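Lihua Jia had a spreadsheet open before I had even taken my coat off. She runs equipment planning for Netine, a small outfit that builds household-help software for robots, and she had promised me an hour on how a team that size decides what to buy. We went well past the hour, and I have rarely had such a good time talking about line items.

"People think the arm is the budget," she said. "They see one quote, they swallow hard, they sign, and then in November they call me and ask why they have no money left for fingers."

Fingers are a favorite subject. Her current plan sets aside 4,000 dollars for gripper parts alone, and she defends every cent of it. The pads wear down. The mounts get swapped. A two-finger gripper that is lovely on a drawer handle may be hopeless on a thin paperback lying flat, so you end up wanting a second set, and then somewhere sensible to keep it.

"I used to put all that under 'miscellaneous,'" she told me, laughing. "Terrible idea! Miscellaneous is the first thing anybody cuts."

Before Netine she spent several years on the purchasing side at Ginditz, a packaging plant, where the planning was of a very different kind. A line there did one motion all day, and you could work out what it saved per shift on the back of an envelope. Home tasks won't sit still for that sort of math. A robot that opens drawers in the morning may be asked to pick up something lumpy and odd after lunch, and the same equipment has to cover both.

So she starts with a list of jobs and no prices anywhere on it. For the current round there were 16 jobs, all written in plain words: open a drawer, pick up something with a narrow middle, reach over a dresser without knocking what's on top. Each one gets tried in simulation before she will ask a vendor for a quote. She is wonderful on this point — she leans in, she draws on napkins, she pulled my notebook over and sketched a wrist joint in it.

"I can test a reach in software for the price of somebody's afternoon," she said. "If the arm is too short for the furniture, I want to learn that before there's a crate on the loading dock."

The simulation isn't free either. The license from Lalex costs Netine 989 dollars per seat, and she argued for two more seats this year in place of a spare wrist. Her boss took some convincing. She brought him to her desk, ran the jobs one after another on her screen, and let him pick the objects. He chose the strangest ones he could find in the library, and by the end he was asking for a third seat.
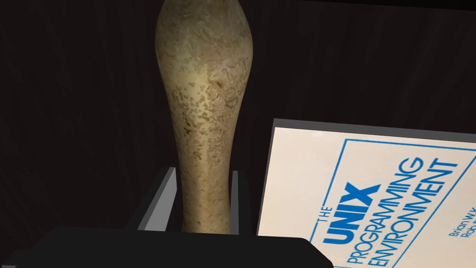
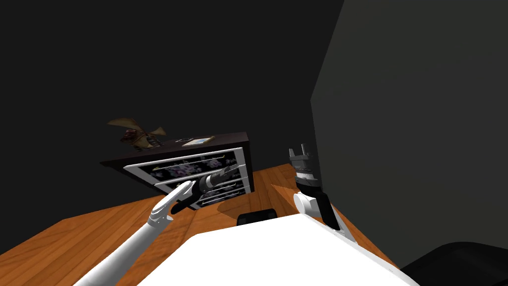 Simulated runs: a gripper holding an upright, speckled object beside a copy of The UNIX Programming Environment, and a two-armed robot at a dresser.

I asked what she would tell a team putting together its first request. She thought about it for a while and then gave me far more than I could write down, so I'll stick to the parts I caught.

Ask for shipping in writing. Get the lead time for spare parts as well as for the machine, and ask the same question twice, once of the salesperson and once of whoever answers the service line. Keep 10 percent back and don't tell the engineers. ("They know anyway," she said.) Budget for the floor space, too, and for the furniture you plan to practice on, which is always cheaper secondhand and always takes longer to find than you'd think.

Then there is the matter of one arm or two. Netine went back and forth on it all spring. A single arm from Wei would have come in well under the limit, with enough left over for a proper workbench. Jia still likes that arm and says so.

"For a bench job I'd buy it tomorrow," she said. "But I kept looking at my list. Hold the drawer, reach into the drawer. Hold the jar, turn the lid. You can do some of it with one arm and a clamp, and then you're buying clamps."

The request for two arms went in with the full job list stapled to the front. She is waiting on the answer now, and on a revised quote for cables, which she had expected to be the easy part. When I left she was back on the phone about connectors, waving goodbye with a pen and clearly having a great time.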